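Buy the boring gripper

Every few months I'm asked which gripper a small lab should get, and the question nearly always comes with a link to the newest one. The page shows it lifting an egg, then a wrench, then a wine glass. My answer has settled over the years. Get the plain one with soft pads and parallel or linked fingers, spend what you save on time with ordinary cloth, and judge it by what happens with clothes.

I say clothes because rigid objects flatter almost any gripper. A wrench stays where you left it. If the fingers are a little off, it turns a few degrees and you still have it. Most of the tests people publish are rigid-object tests, and after a while the numbers all sit so close to the top that they don't help anyone choose. We ran one of those tests at Laltholm when we were comparing the Satamine hand with the older Prolitz fingers. Both passed. The Satamine costs a good deal more and I couldn't have told you, from that sheet of results, what the extra money was for.

So we changed the test. We took 20 garments, put each one down in a heap, and asked for the same thing each time: take hold, lift clear, lay it down flat enough that a person could fold it. No resetting the heap to make it easier. We worked on beds and chairs as well as on a bench, with whatever sheet happened to be there.
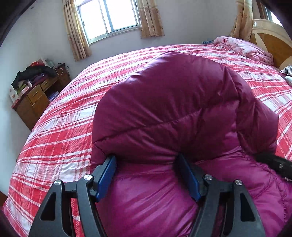 Padded jackets and other quilted things were where the two grippers parted. Thin cotton is easy to pinch once you find an edge. A puffer has air in it, so the fingers close on a cushion, the cushion moves away, and you end up holding a little of the shell or nothing. The shell is slick too. With the Prolitz fingers, which are simple linkages with textured pads, we could push down into a fold and close, and the pads kept what they had. The Satamine hand had more grip strength and a smarter controller, but its fingertips are hard and smooth, and the fabric slid out. More force made it worse. It squeezed the filling out of the way and left the tips with even less to hold.

People who sell hands don't like this result, and I've had the reply that the wrong pads were fitted. Maybe so. If the right pads are the answer, put them in the box.

My second complaint is about how we collect the data in the first place. I've come to prefer hand-held gripper tools, with a camera on them and a person doing the moving, over driving an arm from across the room. The arm is slower and the operator gets tired of fighting it. With the tool in your hand you feel the jacket give, and you push a bit deeper without thinking about it. You can also carry it into a bedroom, which you can't do with our arm. The arm is bolted to a table that took 2 people to move once, and we have not moved it again.

There are costs. A wide lens close to the work bends everything, and you need to calibrate it with care. The wrist of a person does things the wrist of an arm can't do, so some of what you record will never play back. We threw out a fair number of recordings for that reason and I expect anyone else would too. I still think the trade is a good one. Pillay, the mid-range arm we use for playback, is nothing special, and it did better on recordings made by hand than on the ones we made by driving it.

Using 2 tools at once is harder than it looks. One hand wants to wait for the other, and new people tend to hold the second gripper still on the cloth while the first does all the work. We tell them to pin with one and pull with the other, then swap. That takes an afternoon to learn – less if they fold a lot of laundry at home.

As for the amount, I would start with 200 short recordings of the clothes you really care about before buying anything else. Look through all of them. You will see the same few failures over and over, and most of them will be about pads, approach angle and where the camera sits. Very few will be about motor strength. If after that you still want the expensive hand, at least you'll know what you want it to do, and you can ask the seller to do it with a winter coat.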